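Demonstration Gathering for Robot Learning
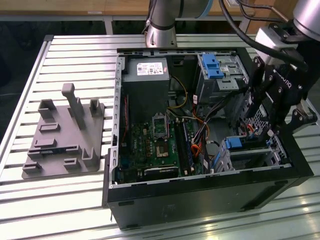 Robot arm with a two-finger gripper over an open desktop computer case, with a gray 3D-printed fixture plate on the table to the left.

Demonstration gathering is the work of recording examples of a task so that a robot can learn to do it. Each example, called a demonstration or an episode, pairs what the robot's sensors picked up with what the arm was told to do at every moment. A learning system is then trained on the whole set, and the hope - a very exciting one - is that it will cope with situations a little different from any it was shown.

Methods

In teleoperation, a person steers the arm from a distance with a hand controller, a pair of joysticks or a smaller copy of the arm. In hand guiding, also called kinesthetic teaching, the person holds the arm and moves it directly. Hand guiding is easy to pick up, but the person's hands tend to get into the camera views, so many groups replay the motion afterward and record the replay.

Scripted collection needs no steering at all. A program moves the arm through a set path with small random changes. It produces episodes quickly, though they lack the little corrections people make without thinking, and those corrections are some of the most useful material a learner can get!

Computer hardware as a subject

Desktop computers are a wonderful test bed. A single open case brings together stiff metal cages, plastic latches, narrow memory slots and loops of soft colored wire that never lie quite the same way twice. Cables are especially hard, as a gripper that brushes one can shift several others.

The Nultach set, recorded at the Trinmont workshop, is built on this kind of work. It holds 2751 episodes, of which 400 were kept back for testing. Towers were laid on their sides with the side panel off, and the starting position was changed between sessions. Version 3 added failed attempts, each marked with the moment at which the operator gave up or started over.

Labeling and review

Most sets attach a short written instruction to each episode, such as "open the latch" or "move the cable aside." Reviewers trim idle time at the start and end and check that the camera and arm records line up. The Haworth format stores these notes next to the motion data, while the Zukenon format keeps them in a separate file.

Size and variety

A narrow task can sometimes be learned from a small set, and 2000 near-identical episodes may teach less than a smaller group with varied lighting, layouts and operators. How to measure variety is still an open question - and a lively one.

See also: Imitation learning; Teleoperation; Robotic disassembly

Page last changed 11/8/25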